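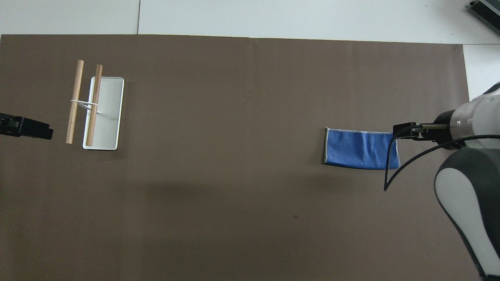

Dowels with the white elastic between them, and the tray.

Elastic band keeps sliding along smooth dowels – how do I fix it in place?

Posted by shelfandstring in Crafts and Small Repairs
Viewed 256 times

I'm making a simple spreader out of two wooden dowels and a length of thin white elastic. The dowels stand parallel and the elastic goes across between them a bit above the middle, so the whole thing looks like a letter H. When it's finished it will sit on a shelf and keep rolled paper patterns from falling over. I want the dowels to be able to move apart when I add a roll and come back together when I take one out.

My trouble is the place where the elastic goes around the wood. I loop it and knot it, and it holds as long as I don't touch it. As soon as I pull the dowels apart, the loop starts to creep. After a few pulls one side is higher than the other and the H is crooked. The dowels are very smooth and the ends are rounded, so if the loop travels far enough it comes right off the end.

So far I have tried:

A double knot. It creeps a little slower.
Wrapping the elastic around twice before the knot. Better, but the tail works loose.
A dab of white school glue. It peeled off the first time I stretched the band.

I would like to avoid drilling if I can. The dowels came from a Dallholm kit and I only have the pair. I'm also not sure how much tail to leave. At the moment it is short on one side and I still keep catching it on things.

The second part of my question is about the table. I work on a big table with a brown covering over the top, because the surface underneath is white and it marks easily. Dowels roll on it. I've been using a shallow white tray to stop them, but the dowels are a bit long for it, and if I lay one on the rim it tips.

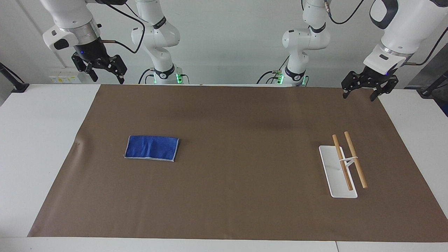
I've thought about using a folded towel as a base instead. It would stop the rolling, but I don't know if it is steady enough to tie a knot on. I don't want clamps because I have to clear the table every evening. Does anyone have a better way to hold the dowels while I tie?

Thanks for any help.

doolan_bench
Marked as helpful by 7 readers

Your knot is probably fine. The wood is too slick and the elastic is too thin to grip it. Anything you tie with elastic gets narrower when it stretches, so the loop loosens just when you need it to hold.

I would cut a shallow groove. It isn't drilling and it takes almost nothing off the dowel. Mark a pencil line all the way around at the height you want the band. To get the line straight, wrap a strip of paper around the dowel so that the edges meet, and run the pencil along the edge of the paper. Do both dowels side by side with their bottom ends pushed up against something flat, so the marks are at the same height.

Then take a small round file, or the corner of a triangular one, and go around the line lightly. Turn the dowel as you go. Don't saw at one spot. You want the groove about as deep as the elastic is thick and no more. Finish with a folded piece of 400 grit paper so there are no splinters to cut into the band.

For tying, I would do it in this order:

Loop one end around the first dowel, in the groove, and tie it.
Lay the second dowel where you want it and mark the elastic where it meets the wood.
Take the elastic off the table, stretch it a small amount past the mark, and tie the second loop there.
Check that the dowels stay parallel when you let go. If they lean in at the top, the band is fine and your grooves are at different heights.

Use a surgeon's knot. It is a square knot with an extra turn in the first half. Pull it down slowly with the elastic relaxed. If you tighten it while the elastic is stretched, it shrinks inside the knot afterward and comes undone.

Leave a tail about as long as your thumbnail. You can tuck it under the loop with a blunt needle when you are sure of the length. Don't trim it on the first day. New elastic gives a little in the beginning and you may want to retie it.

About the table, I would forget the tray for tying. Trays are good for keeping parts together but the rim is always in the way of anything longer than the tray. A folded towel is OK if it is folded flat and you press the dowel into it. Terry cloth grips wood pretty well. What I do is roll the towel loosely from both ends toward the middle and put the dowel in the valley between the rolls. Then it can't go anywhere and you have both hands for the knot. It also comes off the table in one second, which you said you need.

vadico22

just use rubber bands? The wide ones grip much better than sewing elastic. Or hot glue. I did something like this for wrapping paper and hot glue held it all winter, until it got knocked off the shelf. You could also buy a spreader, they are not expensive.

nincombe_quilts

I agree with the groove, but if you don't want to touch the wood at all there is another way that works for me. Put a narrow strip of cloth medical tape around the dowel, once around with a small overlap, and tie the elastic over that. The tape has a weave and the loop bites into it. You can peel it off later and it leaves a bit of stickiness that comes off with rubbing alcohol. Try it on the end of a dowel first if they have any finish on them.

I would not use hot glue on thin elastic. The heat makes the rubber inside go stiff and it cracks at the edge of the glue. Fabric glue is better, and only on the knot itself, never on the part that has to stretch.

One thing about the rounded ends. If the spreader is going to stand on a shelf, rounded ends will slide on a painted surface no matter how good your knot is. Small felt pads are not much use on a rounded end. I put a rubber chair tip on each one, the smallest size the hardware store had.

For the rolling, you can also put a lump of poster putty under the dowel at each end. On a paper cover it may pull up a little of the surface, so put down a scrap first.

Comment from shelfandstring

Thank you all. I did the tape on Monday to see if it would be enough, and it holds on one dowel but the other still turns inside the loop. I'm going to file the grooves this weekend. The towel rolled from both ends works very well for tying. How long should fabric glue dry before I stretch it?

Comment from nincombe_quilts

Overnight is safe. Leave it flat and don't test it early.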